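Cómo doblar camisetas sobre la cama y guardarlas de pie

Esta guía la escribí para mi hermana y ahora la dejo también en la web. La cama es la mejor mesa para doblar: es ancha, está a buena altura y la tela no resbala.
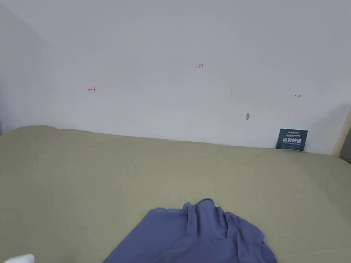
Antes de empezar, estire bien la sábana con las dos manos. Si tiene bultos, los bultos pasan a la camiseta. Después siga estos pasos:

1. Sacuda la prenda dos veces, tomándola por los hombros.
2. Póngala boca abajo, con el cuello lejos de usted. Alise desde el centro hacia afuera.
3. Doble un lado hasta la mitad de la espalda y regrese la manga hacia afuera. Haga igual con el otro lado. Debe quedar un rectángulo largo.
4. Suba el borde de abajo hasta casi tocar el cuello — deje 2 cm libres.
5. Doble otra vez en tres partes. Si el paquete se queda parado solo, está bien hecho.

Yo uso una caja Skilleck de 43 cm de largo y caben 13 camisetas mías sin apretar. Las de punto suave son más difíciles, porque se abren. Para estas hago el último doblez más firme y las pongo en medio de la fila.

Los calcetines van aparte, en otra caja pequeña. No los mezcle con las camisetas — después se pierde mucho tiempo buscando el par.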